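Suston lab begins hand-guided teaching trials on taped work surface

July 2, 2022

The automation group at Suston has started a new round of trials in which operators teach a robot arm a task by moving it through the motions, either by hand or from a remote station. The work is led by Irena Czerwiński and runs on a control package supplied by Iltora. The group plans to collect 800 demonstrations before any model is trained.

The first task in the schedule is a plain one. The operator brings the wrist over a marked area, lowers it to a set height, follows a tape line to the crossing, stops, and retracts. No part is picked up in this stage. The purpose is to measure how closely a person can repeat the same path, and how much of the variation comes from the person as opposed to the input device.

The work surface is marked with blue painter's tape. 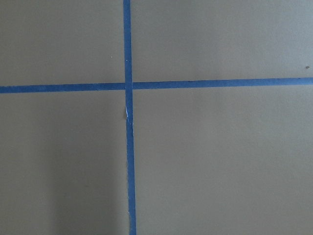
Wrist camera view of the tape crossing on the work surface.

Two input methods are being compared. In the first, the operator holds the arm near the wrist and pushes it through the path while the joints are set to a low-resistance mode. Joint angles are logged directly and the wrist camera records the approach. In the second, the operator stands at a separate station and drives the arm with a handheld controller made by Lozano, working from the camera feed alone.

Hand guiding is faster to learn. According to Czerwiński, new operators can usually produce a usable recording in their first session. The drawback is that the operator's body and hands are close to the arm, and both tend to appear in the recordings from the overhead camera. A model trained on those recordings may come to depend on a hand being present. Segments in which the hand covers the target are marked during review and left out of the training set.

Remote control avoids that problem but adds others. The operator has no sense of contact force, and any delay in the feed shows up as overshoot at the end of a move. In early sessions operators tended to slow down well before the crossing, pause, and then correct in small steps. Those pauses are recorded along with everything else. If they are kept, the trained policy may reproduce them.

"We do not want to clean the data so hard that the corrections disappear," said Roman Kaczmarczyk, who wrote the review procedure. "A correction tells the model what to do when it is off the line. A long pause tells it nothing. The reviewer has to separate the two, and we are still writing down what the difference is."

The present procedure uses 4 passes. The first checks that the camera and joint logs share a common clock. The second trims dead time from the start and end of each recording. The third marks pauses and corrections. The fourth is a replay on the arm at reduced speed with the operator standing by the stop button. A recording that fails replay is kept in a separate folder and does not count toward the total.

Tape was chosen over printed markers for practical reasons. It can be laid and lifted without tools, it leaves the surface flat, and the blue separates well from a gray background under diffuse light. It is also uneven. Strips laid by hand are seldom square to one another, and edges crease. Czerwiński's group treats this as acceptable for the demonstration stage, where the operator is steering by eye and the line serves as a visual reference only. Measurements of path error are taken from the joint logs, with the crossing position entered separately at the start of each session.

Small marks on the surface receive more attention. A speck that stays in one place through a whole session can become a landmark for a vision model, which may then perform poorly once the surface has been wiped. The session sheet therefore includes a line for visible marks, and the reviewer compares it with still frames.

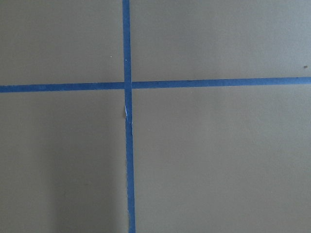
Robotics and Automation

In the view used for that comparison, a tiny white speck lies to the left of the vertical strip, above the horizontal one, and a small dark speck lies near the right edge. The tape is creased or torn just below the crossing, with a thin pale sliver along its left side. Entries of this kind are written in plain words on the sheet, and no attempt is made to correct the images afterward.

Shading is logged in the same way. The lower left of the surface carries a soft darker band in this view. Kaczmarczyk said the group will vary the room lighting between sessions so that the model does not tie a motion to one pattern of light and shade.

Each operator works in blocks of 5 recordings per input method, then changes over. The order is switched between operators to limit the effect of practice. Blocks are kept short on account of fatigue, which appears in the logs as a slower approach and a less steady hold at the set height.

The second task, due to begin in August, adds contact. Operators will place a flat part made by Kumine inside a taped corner and press it down with light force. Force readings will be logged at the wrist for both input methods. For the remote station, the group is considering a simple vibration signal in the controller to indicate contact, although the hardware has not been selected.

Results from the first task will be released as a short technical note, with the session sheet and the review procedure attached. The recordings themselves will be available on request to groups working with a similar arm. Requests should state the arm model, the camera mounting position, and the logging rate, and should be addressed to the Suston automation group.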